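Trurkard Laundry Set, README

This folder keeps the recordings of the student robotics club in Sostthorpe, collected from the start of the school year until March. The task is household laundry with a two-arm robot. There are 495 episodes in total, and each one is stored in its own numbered folder.

The operator begins with the washer door open and the basket on the floor in front of it. Clothes must go from the drum to the basket, one piece at a time. If a piece falls on the floor, the operator may pick it up, and the episode is still valid.
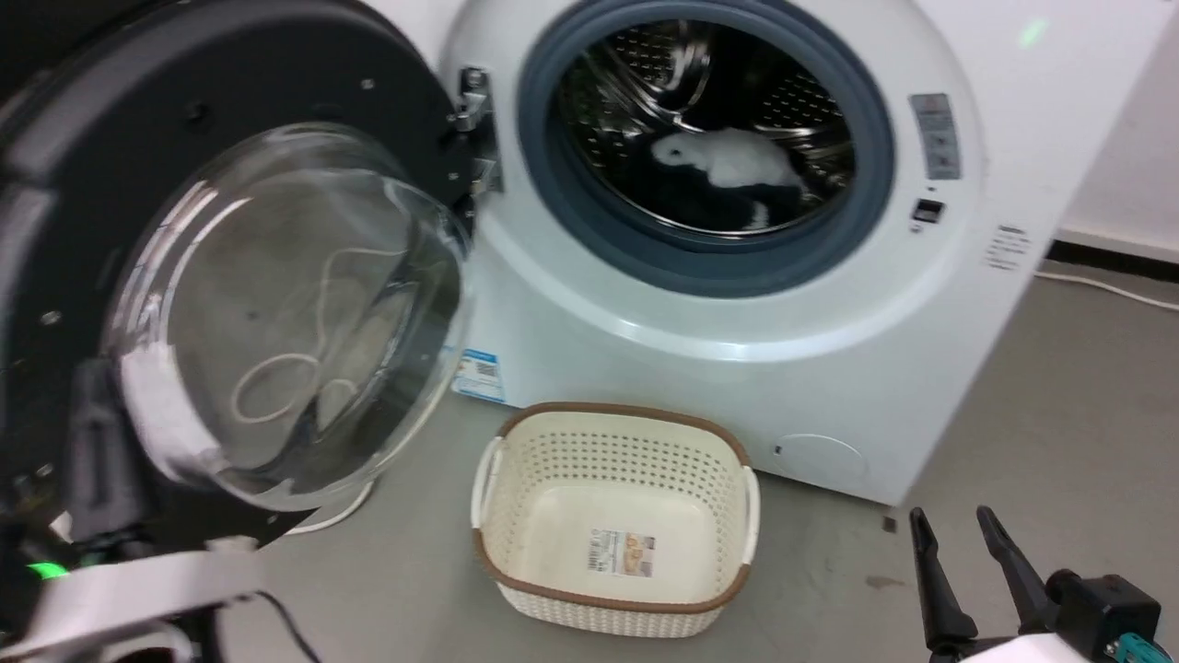

We separated 84 episodes for testing. Please do not train on them, otherwise your results can not be compared with ours. Another 103 were made by first-year members who were still learning the controls. They are slower and have many pauses, so we marked them with the word "novice" in the file notes.txt.

Known problems: dark clothes inside the drum are difficult to see, and the labels for them were corrected by hand. In the folder Allska the two arm logs have a small time shift. Shivam Jaiswal wrote a script for it, fix_shift.py, and you should run it before you read the logs. One episode can have up to 700 log lines per arm.

Lamisi Nyarko checks the labels this term. If you find a mistake, write the episode number in errors.txt and she will look at it at the next club meeting.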